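Took the old Brirnska line out to the coast on Tuesday instead of driving, and I have to tell you all it was the nicest slow trip I've had in years. 58 minutes late and I didn't mind a bit!

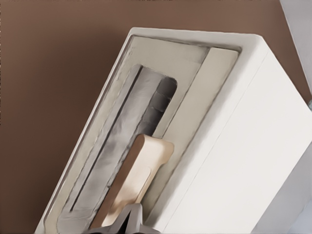
The dining car still does a proper pot of tea and a cheese scone for your neighbour to envy (mine was jealous, I could tell, so I gave her half).

Past Prala the track runs right beside the water, with herons everywhere. I had my nose on the glass like a kid and my favourite grey scarf all bunched up under my chin.
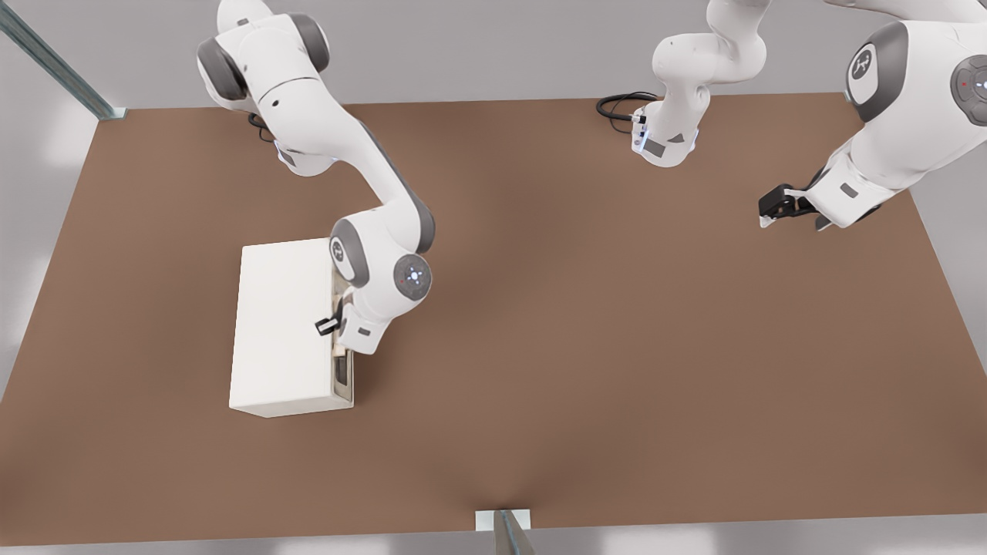 If you're going, sit on the left heading out, and bring a jumper, as the heating in car 20 has its own ideas. Return was $66, booked at the counter in Imov with a lovely fellow who coloured in the route on my map.
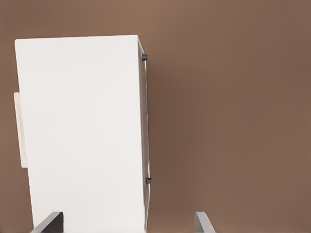 White against brown, in soft light.

Already planning the autumn run!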